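3. Building the cell

3.1 Constraints

The cell was built in a shared workshop behind a bicycle repair business, on a bench we were allowed to keep on the condition that it could be cleared of people by six in the evening. It did not have to be cleared of robots. This single clause in the workshop rules shaped most of the design. Everything had to be bolted to one structure, run from one power strip, and be left standing overnight among people who glue things.

We started from a pair of arms built to the Jakach plans, an open design intended for home builders who own a drill press and have forgiving neighbors. The plans are good. They assume that the builder will read them in order, and two of the present authors did. The third set of joints was assembled by Fan from memory and later taken apart by Vestergaard, also from memory.

3.2 Frame and work surface

The frame is black metal profile cut by hand, with a rail along the front edge. The first version was square to within what we called a finger, a unit we do not recommend. The arms sit at the two front corners so that each can reach the middle of the table without crossing the other's base. We tried them at the rear corners for most of February. The reach was slightly better there and the cables were much worse, and we moved them forward after the second torn connector.

The marble-patterned surface drew comments from reviewers of an earlier draft, who asked whether it had been chosen as a hard case for segmentation. It was chosen by Bundgaard because it was in the shop and nobody had claimed it. It does turn out to be a moderately hard case for segmentation, and we are happy to be given credit for that. The veins produced false edges in the depth maps until we raised the confidence threshold, after which they produced only occasional ones, mostly at night when the shop's overhead lights were off and the bench lamp was doing all the work.

Wall panels were added to keep the background fixed between sessions. Before the panels went up, our recordings contained a changing supply of bicycles, and an early policy learned to hesitate whenever a wheel went past. The panels carry a printed jungle mural with elephants and rabbits. Blöndal argued for plain gray and was outvoted. We retrained with the panels in place and the hesitation went away, though we did not run the control that would let us thank the elephants for it.

3.3 Wiring

Power and signal lines share a slotted duct below the front rail. We are aware that they should not. Separating them would have required a second duct, and the second duct had by then become a shelf. In practice we saw dropped packets only when both arms started from rest at the same instant, and staggering the start by 30 milliseconds removed the problem. The delay is invisible to an observer and has never been mentioned by the arms.

Each wrist carries a small camera on its own bracket. The cable hose leaves the wrist in a loop with enough slack for a full turn, and on the right arm it is tied down along the upper link. The size of the loop matters more than we expected. If it is too small the wrist stalls near its limit; if it is too large the loop swings into the camera's view and becomes, as far as the policy is concerned, the most interesting object in the room. We settled on the present length by trial and error – mainly the second.

3.4 Choice of task

Most home-built cells are shown stacking blocks or folding a towel. We wanted a task that needed both hands, had parts of different stiffness, and could be bought again cheaply when we broke it. Khurana, who had recently spent a lot of evenings assembling baby bottles, proposed the baby bottle. A straw-type bottle has a rigid body and a soft cap with a thin tube hanging from it, and the tube has to enter the mouth of the bottle before the cap can be seated. A person does this half asleep, often literally. Our arms find it difficult when fully calibrated.
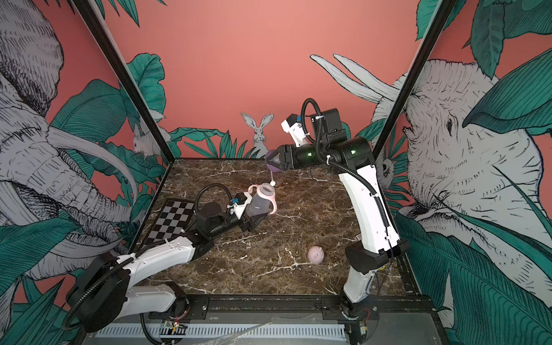 The difficulty is mostly in the straw. Its lower end is weighted, so it swings when the wrist stops, and it goes on swinging for longer than one would like to wait. Our first controller waited. The second, written by Vestergaard over a weekend under the working name Trnka, moves the bottle as well as the cap and tries to bring the opening to the straw. This looks like fumbling and works better. Tilting the bottle gives the left arm a more comfortable wrist angle and shows more of the opening to the opposite camera, at the price of a narrower target for anything hanging straight down.

The second source of trouble is the bottle itself. It is translucent, and the depth sensor regards it as a rumor. We rely on the colored collar and the two handles to estimate its pose, which is adequate as long as the gripper does not cover both at once. Roughly a third of the early failures came from grasps that did exactly that, and the remedy was a rule limiting where the left jaws may close. The rule is four lines long and took 2 people an afternoon, much of it spent on the sign of one angle.

3.5 Calibration

We calibrate against a checkerboard kept on the table at the left. The procedure takes around ten minutes if no one leans on the frame. Drift between sessions was small but lopsided, with the left arm consistently worse, and we spent some time looking for a mechanical cause before Bundgaard tightened a bolt. We report this because the corresponding section of our earlier draft contained a page and a half on thermal expansion.

We use cookies to improve your reading experience. By continuing to browse this site you accept our use of cookies. Accept | Manage preferences

Figure 3. The two-arm cell during work on the bottle task, with the bottle in the left gripper and the cap and straw in the right. The checkerboard used in Section 3.5 lies at the left of the table.

3.6 Recording

Demonstrations were recorded by teleoperation in short sessions, with the operator standing outside the cell. We kept every attempt, including the ones that ended with the cap on the floor. The recordings were labeled as success, failure or argument, the last category being reserved for attempts on which two labelers disagreed and neither would give way. Arguments were left out of training and are available on request.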